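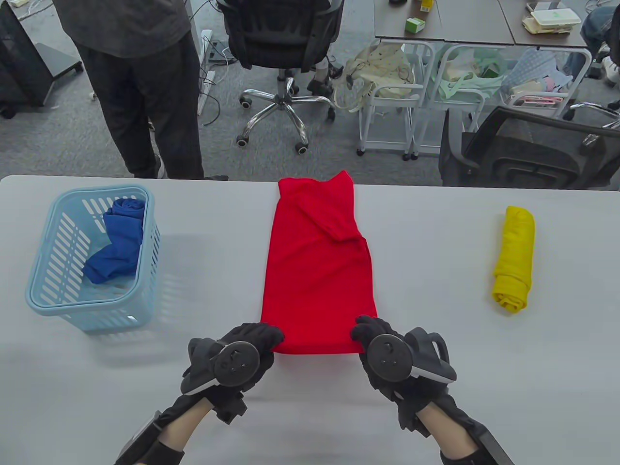 Garment folding with hand-mounted trackers and forearm units, white work table.

Clornside Wearable Capture Set: Conditions of Use and Good Practice

The Clornside set is supplied for recording hand movement during table-top tasks, for use in training robot arms. Customers hiring or buying the set are asked to follow the practice set out on this page, which applies from 29 October 2026 and replaces the June edition.

Fitting
Gloves must be worn on both hands and in the correct size. The tracker sits on the back of the hand with its strap closed flat. Forearm units go over the sleeve and must not turn when the wrist is bent. Operators should check both sides before the first task of each session.

Working area
Tables should be plain, level and free of items that are not part of the task. Garments waiting to be folded may be kept in an open basket within reach. Cables on the floor must be kept out of the operator's path. Other people may be present in the room but should not lean over or touch the table while recording is under way.

Sessions
A session may last up to 50 minutes. Operators must take a break of 8 minutes before starting again and should complete no more than six sessions in a day. Anyone who feels pain or numbness in the hand or wrist must stop at once and tell the session lead.

Consent and records
Written consent is required from operators and from any person likely to be recorded in the background. Records are held under the Gerton retention schedule for two years.

Supplied with the set
Gloves (pair)
Hand trackers, left and right
Forearm sleeves and units
Punton charging tray
Printed copy of these conditions

Spare straps and gloves are ordered separately through Iglesias, our parts supplier. Please quote the serial number on the tray.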